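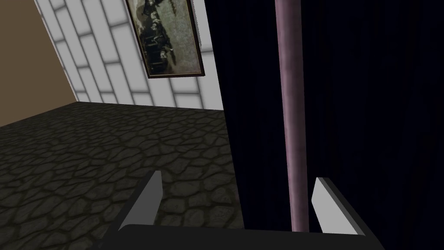
Otport Household Water Use Diaries

Data card, version 2

Summary

The Otport Household Water Use Diaries are a collection of 3000 written diary entries kept by residents of the Otport district. Each entry covers one household for one day and records when water was drawn, for what purpose and, where a meter was fitted, how much was used. The collection was prepared by the Zirnasine Institute for use in teaching and in the study of domestic habits.

Contents

entries.csv – one row per diary entry
households.csv – one row per household, with size, type of dwelling and whether a meter is fitted
codes.txt – the 23 purpose codes and their meanings
changes.txt – differences between versions

All files are in UTF-8. Fields are separated by commas and text fields are enclosed in double quotation marks. Times are given in the 24-hour clock. Volumes are in litres. An empty volume field means that no reading was taken and should not be read as zero.

Collection

Diaries were issued on paper in May and returned by post or by hand. Participants were asked to write in their own words. Purpose codes were added afterwards by Maeve Phelan and Dorin Surdu, working separately. Where the two disagreed, the entry was passed to Iara Medina, whose decision is the one recorded. The original wording is kept in the field "note" in all cases.

Entries written in a language other than English were translated by the project. The field "translated" is set to 1 for these.

Personal information

Names, house numbers and telephone numbers have been removed from the notes. Street names have been replaced by the name of the ward. Users must not attempt to identify any household, alone or by joining these files to other sources.

Known limitations

Households with gardens are over-represented, and flats in the Lim ward are few. Night-time use is probably under-recorded, as many participants filled in the diary at breakfast. Code 14 (cleaning, other) was applied loosely in the first batch and should be treated with care. Entries marked "est" in the volume field were judged by eye by the participant – they are not suitable for totals.

Changes in version 2

Duplicate rows removed. Ward names corrected. Codes 8 and 9, previously merged, are now separate.

Terms of use

The files may be used free of charge for teaching and non-commercial research, provided that the source is named. Copies may not be sold.

Contact

Questions and corrections should be addressed to Eun-ji Han, data steward, Zirnasine Institute. Requests for the blank diary form should be sent to Mārtiņš Rimkutė at the same address.

Last revised 28th December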